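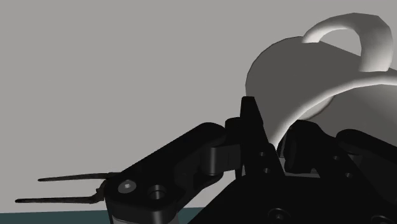 Fig. 2. White mug with curved handle.

4. Filling and priming the Drisus carpet extractor

Read section 3 before you start. The machine must be switched off at the wall and standing on a level floor.

1. Lift the recovery tank off by both handles and set it to one side. The clean water tank is underneath.

2. Fill the clean water tank with warm tap water up to the line. Do not use water above 50 degrees.

3. Add Kioko low-foam shampoo, 75 ml for a full tank. For entrance mats and stairs you may use up to double this amount, but rinse afterwards with plain water.

CAUTION: Never put bleach, solvent or washing-up liquid in either tank. Washing-up liquid foams up into the motor and the damage is not covered by the guarantee.

4. Refit the recovery tank. Press down at the back until the seal sits flat. If suction is weak later on, check this seal first.

5. Push the hose cuff on to the outlet and turn it clockwise until it clicks. Connect the thin solution pipe as well — it has its own brass coupling and is easy to miss.

6. Plug in and switch on the PUMP only. Hold the floor tool over a bucket and squeeze the trigger until the spray is even.

7. Switch on the VACUUM and begin at the wall furthest from the door.

Note: If no spray appears within 2 minutes, switch the pump off. Running it dry shortens its life. Check the filter in the bottom of the tank, then repeat step 6.

Note: One full tank covers roughly 400 square feet of low pile carpet. Wool and deep pile take more.

Empty the recovery tank when the float closes and the motor note rises. Do not tip the waste down a surface drain.

The pump should be serviced by Plirkeo or another approved workshop after 1,000 hours. Order spare seals and filters through Mesemden, quoting the serial number on the base plate.

Sheet revised 2/15/09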